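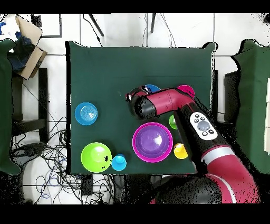
Plastic bowls breed. You buy a set of four for a picnic, and by January there are enough to cater a wedding for people who don't mind eating off something lime green. I start every sort-out the same way, by getting the lot out of the cupboard and onto a table with a cloth on it. A dark green one like this is ideal, because bright plastic stands out against it and you can see what you own. Big bowls such as the purple one with the magenta rim go down first, and the little cups fill in the gaps.

Now the culling. Run a thumb around each rim. Anything chipped or split goes. Anything that smells of last summer's onions gets one more chance: a paste of baking soda and water, left on overnight, then a rinse. If it still smells in the morning, it can hold screws in the garage.

Stains are a matter of temperament. Tomato will fade if you set the bowl on a sunny windowsill for a day or two. Turmeric is for life. My neighbor Elínborg Bergmann keeps one bowl for curry and calls it the yellow one, though it was white when she bought it.

Nesting

Stack by size, never by color. I know the color-sorted cupboard looks nice in magazines. It also falls on your head. Put a square of paper towel between shiny bowls or they will grip each other like old friends at an airport. If two are already stuck, stand the bottom one in warm water, put a little cold water in the top one, wait a minute and twist.

Cups go in a separate short stack — four high at most in my house, after an incident.

Where to put them

Low shelf if there are kids, so they can get their own and you can stay in your chair. Keep them well away from the stove. Kári wrote in to say he stores his on top of the toaster oven. Kári, please move them.

Lids are a separate page, and a longer one.

Filed under: Cupboards. 34 comments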